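Llevo meses oyendo que con más ejemplos el robot aprende solo. En Kutitz ya van por 2.374 demostraciones y Maricel Abella, que coordina la recogida, quiere otras 945 antes de noviembre. Sigo sin ver para qué.

Una persona coge las pinzas de mano, repite la tarea con una taza y una cesta, y vuelta a empezar.
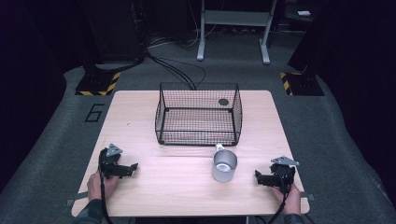 Mi duda es la variedad. Si la mesa es siempre la misma, 100 repeticiones más enseñan poco. Pregunté cuántas tazas distintas usan: cinco. Me hablaron de ampliar el catálogo, sin fecha. Hasta entonces, no me creo las curvas.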